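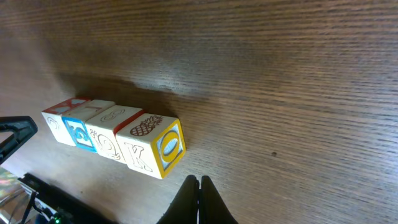 木のアルファベット積み木「Ilto」レビュー 知育の看板を外して見てみる

先に書いておくと、私は「知育」と箱に書いてあるものをあまり信用していない。積み木は積み木である。文字が刷ってあれば子どもが字を覚えるという理屈なら、醤油の瓶を並べておいても覚えるはずだ。

それでも買ったのは、3歳の娘が友だちの家で似たものを延々と触っていたからで、要するに負けたわけです。Jandavhamという輸入雑貨の通販で、送料が1,000円。商品代とは別である。まとめ買いで無料になると書いてあったが、積み木を二箱買う人がどれだけいるのだろう。

届くまで
注文から8日。発送メールは来たものの追跡番号がなく、問い合わせたら翌日に返事が来た。担当はNuria Prietoさんという方で、日本語は丁寧だった。ただ、追跡番号は結局教えてもらえず、返事の次の日に荷物のほうが先に着いた。

箱は厚紙で、ふたがきつい。娘には開けられない。片づけまで自分でやらせたい家庭は別の入れ物を用意したほうがいい。うちはもう箱を捨てて、巾着に入れている。

「指先で覚える」という宣伝文句
販売ページには、文字の凹凸を指でなぞることで形が記憶に残る、とある。これがどうも引っかかる。

娘が凹凸をなぞっているところを、私は使い始めてから2回しか見ていない。あとは積むか、崩すか、電車にして走らせるか、ぬいぐるみに食べさせるかだ。なぞらせようとすると嫌がる。大人が横について「これはE」と言えば復唱はする。しかしそれは横に大人がついているからで、積み木の手柄とは言いがたい。紙に書いたEでも同じことを言ったと思う。

自分の名前の頭文字だけは覚えた。これも保育園のタオルに書いてあるので、どちらのおかげかは判定できない。

同封の冊子には「遊び方の例」が載っている。色で分ける、音で分ける、言葉を作る。英語の単語を作る遊びは、日本語で暮らしている三歳児にはまだ早い。しかも同じ文字がいくつも要る単語は作れない。親のほうが途中で気づいて黙る、という妙な時間が流れる。冊子の翻訳もところどころ怪しく、「積み木を説得してください」と書かれた箇所があった。たぶん「積んでください」だろう。

積み木としてはどうか
文字のことを忘れると、評価は少し上がる。

角は丸すぎず、とがってもいない。面がきちんと平らなので、娘の雑な積み方でもそこそこの高さまで行く。前に持っていたWattimenaの積み木は塗装が厚く、面が滑ってすぐ崩れた。軽くて投げても怖くないという長所はあったが、積めない積み木というのは、ちょっと困る。

逆に、Iltoは重い。倒れたときの音が大きい。うちは集合住宅の二階なので、床に直に置いて遊ばせるのはやめ、マットを敷いた。早朝は禁止にした。禁止にしても出してくる。

大きさは子どもの手でつかむのにちょうどよい。ただ、立方体しか入っていないので、遊びの幅は狭い。三角や半円がないと屋根も橋も作れず、塔と壁と電車で終わる。文字を刷るための都合で立方体だけになっているのなら、知育のために積み木のほうを削ったことになる。私はそこが一番不満だ。

塗装と匂い
開けた日は塗料の匂いが気になった。窓際に一晩置いたら、私の鼻ではわからなくなった。妻はまだすると言う。安全基準に適合しているという表示はあるが、どの試験で何を見たのかは販売ページに書かれていない。問い合わせると「適合しております」とだけ返ってきた。それは読んだ。

色落ちは今のところない。濡れた布で拭いても布に色はつかなかった。一度だけ味噌汁の椀に一個落とされたが、すぐ拭いて乾かして、変形もしていない。長く浸けたらどうなるかは知らないし、試す気もない。

角の一か所に小さな欠けができた。階段から落ちたときのものだと思う。欠けたところがささくれていたので、紙やすりで軽くこすっておいた。木のいいところはこういう直し方ができることで、樹脂だとこうはいかない。

値段について
同じ店でStesturaという別のメーカーの無地の積み木も売っている。こちらは三角も円柱も入っていて、値段はほぼ変わらない。つまりIltoを選ぶと、形の種類を手放して文字を買うことになる。

同僚のOmprakash Rajputさんの家では両方持っているそうで、どちらをよく使うか聞いたら「混ぜてるからわからない」とのことだった。参考にならないが、混ぜても寸法が合うらしいことはわかった。それなら先にStesturaを買い、余裕があればIltoを足すという順番でいいと思う。

販売ページのレビューはほとんどが満点で、読むと「届くのが楽しみです」「プレゼントにしました」が多い。まだ使っていない人の満点は、点数に入れないでほしい。

誰に向くか
贈り物には向く。棚に置いたときの見た目がよく、もらった側も悪い気はしない。字を覚えさせたくて買う人には、勧める理由が見つからない。積み木がまだ家に一つもない人にも、最初の一箱としては勧めない。

星は五つのうち三つ。娘に聞いたら「ぜんぶ」と言っていたが、星を全部という意味なのか、積み木を全部出せという意味なのかは確認していない。

6月に追加の形が出るという告知が店のサイトにあった。三角が入るなら見に行く。送料はまたかかるのだろう。

3月16日 追記
巾着の口ひもが切れた。これは積み木のせいではないが、重さのせいではある。いまは布の手提げに入れている。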